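Coiling and storing a desk power strip
Cable care notes, Skavanham office guide
Compiled by Patricio Moya

A power strip stored badly usually fails at the cord before it fails at the sockets. The procedure below applies to a single strip with a fixed cord. Allow 3 minutes per strip.
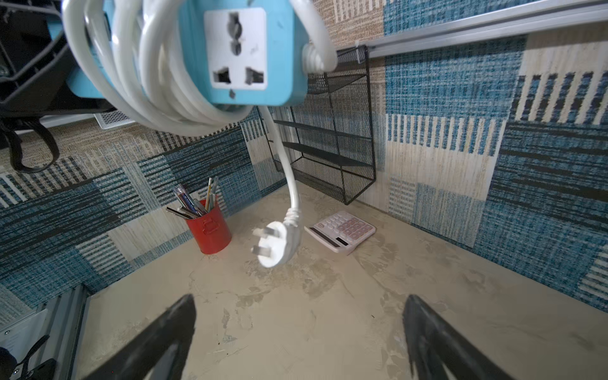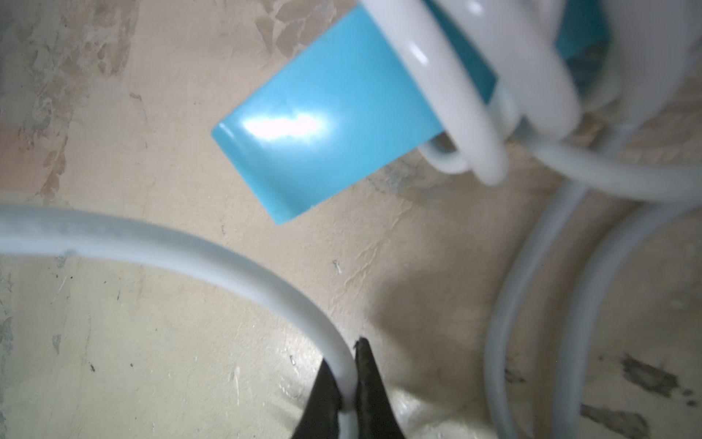
Unplug the strip at the wall and remove everything connected to it. Check the cord from end to end for cuts, flattened sections and exposed wire. Wrapping the cord around the body, as on the light-blue strip with its thick white cable, keeps both parts together on a shelf, but the first turn must not pull on the strain relief. Leave a short slack loop at that end before starting. Wind in wide, even turns and stop while there is still enough free cord to handle the plug.

Thick cable resists tight bends. If a turn will not lie flat, let it out and make it larger - forcing it puts a kink in the sheath, and the conductors tend to break at the kink. A cord that twists as it is wound should be hung by the strip end until the twist runs out.

Secure the coil with 2 hook-and-loop ties. Do not use wire ties or rubber bands. Rubber bands stick to the sheath after a warm summer.

Label the tie with the desk number and the month of the last check, for example "683, May". Store the strip in a dry drawer with nothing heavy on top. At the Estlow site the drawers are lined - at Cakville they are not, so put the strip in a cloth bag first.

Before the strip goes back into use, unwind it completely. A cord left coiled under load holds heat.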